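Accueil Actualités Visites Ateliers Contact

Visite chez Feltton : apprendre à un robot à ranger un placard

La journée portes ouvertes de Feltton avait lieu dans le bâtiment du fond, celui qu'on rejoint par le quai de livraison. L'accueil ouvrait à neuf heures. On nous a remis un badge, un plan et une feuille de consignes, puis le groupe est monté au premier étage, où se trouve l'atelier de téléopération.

Le principe tient en peu de mots. Un opérateur prend en main deux poignées et voit sur un écran la cuisine simulée dans laquelle évolue le robot. Il exécute la tâche lui-même, et chaque essai est enregistré avec les mouvements, les ouvertures et fermetures de la pince et les images. Ces essais servent ensuite à entraîner la commande du robot. L'équipe parle de « démonstrations ». Pour la tâche du placard, elle en avait gardé 601.

Ekene Oyewole, qui encadre les opérateurs, a commencé par l'autre méthode, celle où l'on guide le bras à la main. Un bras Zinlow était fixé à un établi, moteurs relâchés. On le saisit par le poignet et on l'amène où l'on veut. C'est plus facile à comprendre pour un débutant, mais le bras reste lourd au bout de quelques minutes et l'opérateur se trouve souvent devant les caméras. Feltton ne s'en sert plus que pour les gestes courts.

À distance, l'apprentissage est plus long. Les nouveaux passent 70 minutes sur des exercices simples avant leur première tâche enregistrée. J'ai essayé à mon tour. La difficulté vient surtout de la profondeur : on croit être au niveau de la planche et on se trouve encore devant. J'ai heurté l'étagère du haut deux fois. Le logiciel, nommé Nkuna, permet heureusement de revenir au départ avec une pédale. Les essais interrompus sont mis à part, et quelqu'un les relit le lendemain.

Une bonne démonstration n'est pas forcément rapide. Les opérateurs ont pour consigne de marquer un arrêt avant de saisir, de garder la même hauteur d'approche et de ne pas corriger par petits coups. Oyewole rejette aussi les essais trop habiles, ceux où l'objet est rattrapé de justesse – le robot reproduirait l'hésitation avec le reste.

La dernière partie de la visite portait sur le placard, vu de face sur l'écran du poste 2. L'étagère du haut est vide, un petit objet clair aux reflets rosés est posé sur celle du bas.
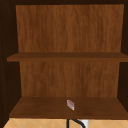

Stillow, mai – La séance de l'après-midi a repris à quatorze heures avec un groupe plus petit. On nous a montré comment la position de départ de l'objet change d'un essai à l'autre, puis nous avons pu poser nos questions. Le passage au vrai meuble est prévu, sans date. Les inscriptions pour la prochaine visite se font à l'accueil, le mardi.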